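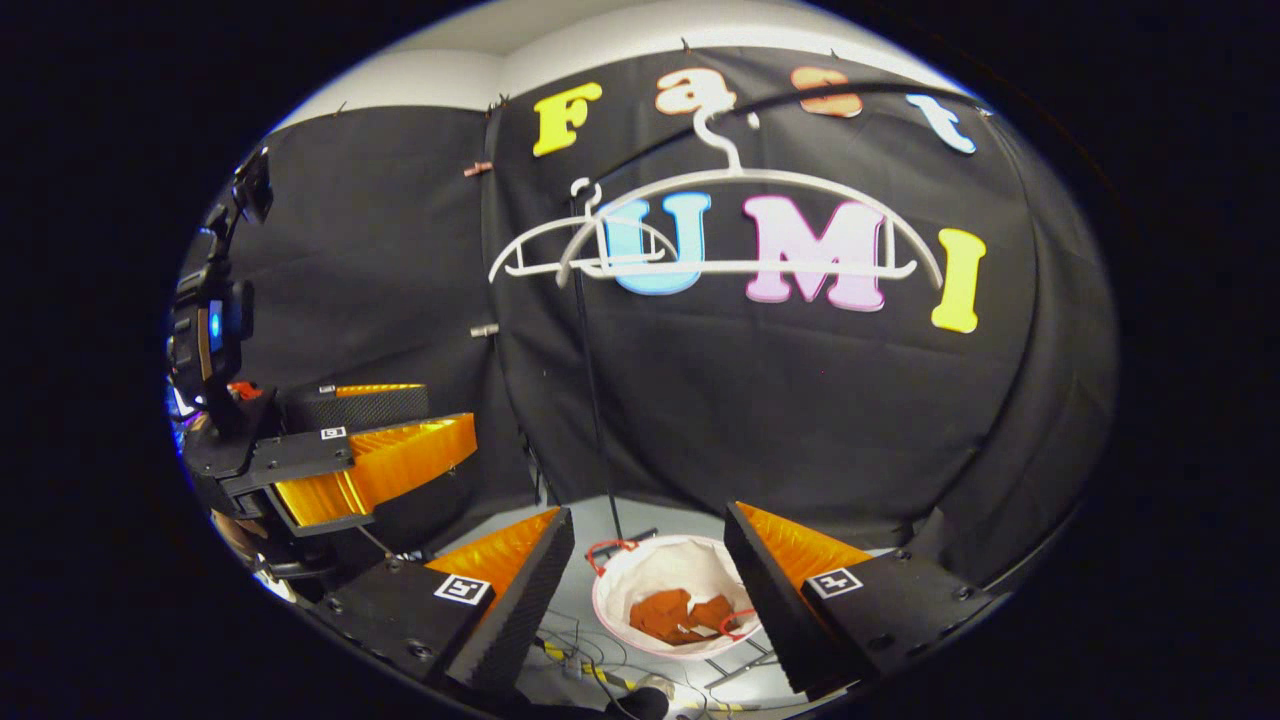
## The soft bowl thread (long, sorry, get a tea)

**1/** Right, people keep asking me about the white bowl with the red cord handles, so I'm doing one big thread on soft bowls and baskets and then I can just link to it forever.

**2/** Short version for the busy: get a soft one, get one bigger than you think, put cloths in it, stop folding the cloths. That's the whole philosophy and you may go.

**3/** Still here? Lovely. So I used to be a drawer person. Cleaning cloths, dusters, the odd tea towel that's been demoted, all in the bottom drawer, all folded. Every time I needed one I'd pull it out and four others came with it, and then I'd kick the drawer shut on a corner. Years of this!

**4/** The bowl fixed it more or less by accident. I'd bought it for bread (I know) and it was far too floppy for bread. A loaf just sat there looking like it had been put to bed. So it went on the floor by the back door and cloths started landing in it.

**5/** Round is better than square for this, by the way. A square basket makes you feel you ought to fold things to fit the corners. With a round one you just drop the cloth in and it bunches up at the bottom, like the rusty brown one's doing in there, and it looks fine. It looks like it's meant to be like that.

**6/** Speaking of the brown one. Best cloth I own. It came in a pack from Olszewski, the hardware shop, along with a grey one and a sort of mustard. The mustard went on the first wash and turned a pillowcase the colour of weak custard. The brown one just carries on.

**7/** Yes it's still got its tag on. I don't cut tags off cloths. I used to, and I once went straight through the hem and had a cloth that unravelled into everything in the machine for weeks. Leave the tag.

**8/** Sizes, as this is the bit everyone wants. My first soft basket was 36 cm across and I thought it was enormous in the shop. Got it home and it held a jumper. One jumper!

**9/** The next was 38 and I'd have sworn 2 cm couldn't make any difference, but it's the one that gets used every day. I've got a 40 upstairs for spare towels and that's about my limit, any wider and the sides give up and it turns into a plate.

**10/** I haven't said which of those the white one is because someone will go and measure theirs and write to me. You know who you are.

**11/** Handles! I've got opinions about handles.

**12/** Webbing handles: strong, but they stick straight up and look like they're waiting for something. Leather: gorgeous, can't go in the wash, so what's the point on a basket for cleaning cloths. Rope: good, but the fat sort frays where it's knotted and then you've got bits of rope on the carpet.

**13/** Thin cord is the winner for me. It flops over the rim out of the way and it's cheerful, especially in red against white. You wouldn't carry bricks in it. I carry cloths in it, they weigh nothing, we're all happy.

**14/** If your cords have gone a bit sad you can replace them. Big needle, cord from any haberdashery, double knot on the inside, dab of clear nail varnish on the end so it doesn't fray. I did a pair in September in front of the telly and was finished before the adverts were.

**15/** Washing. People are scared of washing fabric bowls and I don't know why, it's a cloth in a circle. Mine goes in at 40 with the towels. I tuck the cords inside first or they get wrapped round somebody's sleeve.

**16/** Do NOT tumble dry it. I did with the first one and it came out as a hat.

**17/** To dry it I put it upside down over a mixing bowl that's a touch smaller, and pull the rim straight with my fingers while it's damp. By morning it's a bowl again. You can use a saucepan if you don't have a big enough mixing bowl, just make sure there's no soup round the edge (ask me how I know).

**18/** White though?? Yes, white. I was told off for this by basically my entire family. Thing is, you can see when it's grubby and then you wash it. The charcoal one I had before was filthy for a year and looked immaculate.

**19/** Where I'd put them, room by room:

- Back door: cloths, obviously
- Bathroom: flannels, the clean ones
- Bottom of the stairs: everything that's waiting to go up
- Bedroom: tights and socks that have lost their partner
- Under the desk: nothing. I tried it. I put my foot in it every single day

**20/** The stairs one changed my life a bit. It goes up full at bedtime and comes back down in the morning. The rule is you're not allowed to walk past it if it's full. I break the rule constantly, but it's a good rule.

**21/** Now, floors. If a basket lives on the floor then the floor has to be some sort of sensible, and here I've got no leg to stand on. Look at those cables. It's like spaghetti down there.

**22/** Cables are my next project and I've been saying so since spring. What I've learnt so far is that the thin black ones are the worst, they all look identical, and you only find out which is which by unplugging something important.

**23/** Stripy cable is the way to go. Yellow and black, you can follow it across the floor with your eyes from one end to the other. I'd have every cable in a different stripe if they'd let me. A maypole of cables.

**24/** Please don't put loose cables in a soft bowl, I've seen that suggested and it's a terrible idea. They come out in one lump with the bowl attached. Cables want a hard box or a hook, or those hook-and-loop strips, which Furnar do on a roll you cut yourself.

**25/** The Furnar roll is good but cut your strips longer than the packet says. I did all mine to the packet length and they'd go round one cable and a half.

**26/** Somebody's bound to ask about the letters so let's do letters. Foam ones! Fast on the top row and UMI in bigger ones underneath, all different colours. I love a foam letter. They weigh nothing, so you can have them on fabric, which you'd never get away with in wood.

**27/** Tips for foam letters on a curtain, as I've put up a few lots of these for birthdays and school fairs now. Lay the whole word out on the floor first. Every time. I once started from the left with a big confident H and ended up with the Y going round a corner.

**28/** A slight arc is more forgiving than a straight line. In a straight line everybody spots the letter that's a smidge low. In an arc they assume you did it on purpose.

**29/** Pale colours need the dark behind them. I had a pale blue set that vanished completely on a cream wall, you'd have thought it was a very dull party. On black they sing.

**30/** And black fabric is so good for hiding a wall you don't like. Pin it along the top edge and let it hang in its own folds. I used to pull it tight like a drum and all you get is creases and a row of little puckers where the pins are straining.

**31/** Buy more width than you've got wall. My local market stall calls it "fullness" and I've been saying fullness ever since like I know what I'm on about.

**32/** Only thing with black fabric is the fluff. Everything shows! Lint roller from top to bottom before anyone comes round, and shut the dog out.

**33/** OK back to bowls, I've wandered.

**34/** Making your own: there's a pattern called the Luson which is the one I'd point a beginner at. It's a circle, a long strip and a lining. If you can sew round a curve without swearing you'll manage, and if you can't, swear, it still works.

**35/** I did mine out of an old canvas curtain and the base came out slightly egg-shaped. I've decided it's an egg basket. It has never held an egg.

**36/** Clip the curve before you turn it through! Little snips all the way round, not through the stitching. I skipped it on the first go and the bottom edge looked like a pie.

**37/** Interfacing: medium. I bought the stiff stuff once and ended up with a bucket. Lovely bucket, but you can't squash it into a shelf, and squashing is half the reason to have a soft one.

**38/** If you'd sooner buy, Forwood had plain ones in the homeware bit last time I was in, next to the candles. Check the rim. Pinch it all the way round, and if it goes thin anywhere that's where it'll flop over.

**39/** And check inside for a loose base. Some have a circle of card slipped in to make them stand up nicely on the shelf. First wash, porridge. Take the card out and see whether you still like it.

**40/** Question from the replies last time, "doesn't it bother you that the cloths are all crumpled?" No. They're cloths. They're going to be crumpled the second I wipe something with them. I've got maybe one hour of tidying in me on a good day and I'm spending it on the cables.

**41/** Another one: "can I use it for toys?" Soft ones yes. Bricks no, they work their way into the seams and you find them in the washing machine filter.

**42/** And "what about veg?" Onions are all right if you don't mind the skins. Potatoes no, too heavy and too muddy for a white one. I keep mine in a crate.

**43/** Going to get on with those cables now. If you've got a good way of labelling the thin black ones that doesn't involve bread bag clips (tried it, they ping off), put it underneath please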